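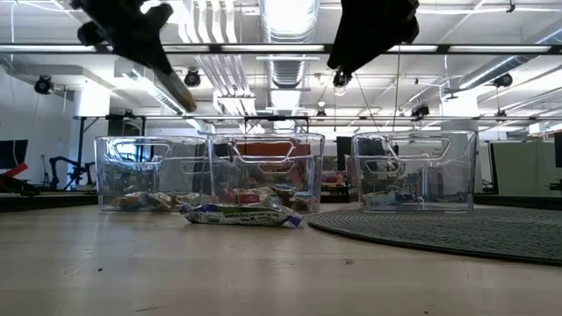 Pircombe's little aviation museum will open its doors again in January with a new display on the Mellora, the transport plane that came down in the marshes east of town during the last winter of the war, and if the early visitors are anything to go by, it is going to be a busy month.

The Mellora was a twin-engined freighter on a supply run when she lost power in her left engine over the coast. The crew threw out what cargo they could to keep her in the air, and her pilot, a young man named Thevar who had only 38 flights behind him, turned inland looking for anything flat. He found the marsh. All those aboard walked away from it, wet to the waist and very cold, and were taken in by a farming family who fed them eggs and potatoes until the truck came for them the next morning.

The airplane herself was not so lucky. The engines were hauled out within the year, the wings went for scrap, and what was left sank slowly into the mud, where local children (quite a few of whom are now grandparents) used to dare each other to wade out and touch the tail.

Indira Marar has spent the better part of 10 years putting the story together, and she will happily tell you that she only meant to spend a summer on it. Her aunt, Kamala Marar, grew up on the farm next to the marsh and remembered the noise of the landing for the rest of her life – "like a barn door being dragged down the road," she used to say – and it was her stories that got Indira writing to archives and knocking on doors.

"I thought I would find a report and a photograph and that would be that," Indira said over a cup of tea in the museum kitchen. "Then one letter led to another letter, and people were so kind. They went up into their attics for me."

The best of those attic finds came from Ishbel Dalgleish, whose father was the flight engineer. He kept a pocket diary through the war, and his entry for the day of the landing runs to just two lines, one of them a complaint about losing a good pair of gloves. The diary is on loan to the museum through the spring, along with his logbook and a hand-drawn map of the route.

Visitors will also see one of the propeller blades, a section of the tail, and the pilot's seat, which spent many years in a garden shed in the next village and has been patiently cleaned up by Nermin Sönmez. The museum raised $2,220 toward the display, most of it from a run of soup suppers last fall, and Vasanthi Kamath, who looks after the collection, says every penny has gone into the cases and the lighting.

The display is in the back gallery, up the ramp and past the gliders. Talks will be held each afternoon at 2:30 and last 30 minutes, though Indira admits she has been known to go over. Seats are first come, first served, and anyone with letters or photographs to do with the Mellora is warmly invited to bring them along to the front desk.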